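The Shared Bench
At the Trestlow workshop, members are building a hand-held gripper and learning what it takes to teach a machine to clear a table
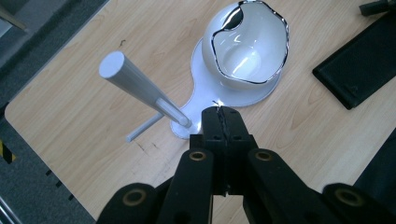
The Trestlow workshop opened its automation bench in March, and the gripper has been its principal project ever since. The tool is carried by a person and pointed at ordinary household objects, so that the motions recorded can later be used to train a robot arm that performs the same work. Members call it the Wullik, after the street on which the first version was assembled in a home garage. Its jaw is a simple linkage: two inner arms and two outer arms, all black, with brass-colored ring inserts at the joints, closing on a pair of squared fingertips. The household objects it meets are chosen with some care. A glossy white cup with a wavy rim, set on a white base with a thick rod rising beside it, is among the items that the group considers difficult, and it has remained on the practice list through every revision of the fingertips.

The workshop occupies the ground floor of a former upholstery business. It has 67 paying members, most of whom come to repair furniture, sew or use the laser cutter. The automation bench began as a request for shelf space. A home builder had reached the point at which the parts no longer fit in the garage, and the workshop agreed to provide a table, a locked drawer and use of the printers at the standard rate.

The arrangement has suited both sides. Under the terms of the agreement, all drawings are kept in the workshop's shared folder and may be copied by any member. Several have done so. One household is adapting the linkage for a reaching aid, and another has used the finger design on a device that turns seedling trays.

The first fingertips were printed in a single solid piece and proved too stiff. They held a block of wood well and pushed a cup across the table. The second version was softer but bent at the root under a full mug of water. The present version is the ninth. Its faces carry small holes and screw recesses, which allow a pad to be changed in a few minutes without taking the linkage apart.

Joints presented a slower problem. Printed holes wore oval after a few evenings of use, and the two sides of the jaw began to close at slightly different times. A person holding the tool corrects for such play without noticing. A robot arm repeating the same motion does not, and early trials with the arm at home ended with the jaw meeting the cup on one side only. Ring inserts were fitted at the joints, and the holes were reamed by hand on the drill press. The play was reduced to a level the builders regard as acceptable, although the outer joints are still inspected before each session.

Software is handled by a small program named Swai, written by members and run on a secondhand desktop computer. It sorts each recording, discards those in which the tool was set down midway, and produces a plain list for review. A session normally consists of 40 recordings of a single task. The group's stated goal is 100 usable recordings for every object on the list, and 29 objects are now listed. Progress toward that goal has been uneven. Wooden blocks were completed within a month. White glazed objects on a pale table have taken far longer, as highlights on the glaze can confuse the program's estimate of where a rim begins.

Costs have been kept modest by design. The printed parts can be made on a common home printer, and the fasteners are sold at any hardware store. The most expensive single item is the camera. Members who build a copy are asked to use the published hole spacing, so that fingertips can be exchanged between tools.

A second workshop, Gravano, has asked to build two copies and to share its recordings. Its members intend to begin with cutlery, a category the Trestlow group set aside after repeated trouble with thin handles lying flat. Fingertips with a narrower edge have been drawn for this purpose and will be printed first at Trestlow. The bench will close for the holidays on 23rd December, and the printers are reserved for the new parts until then.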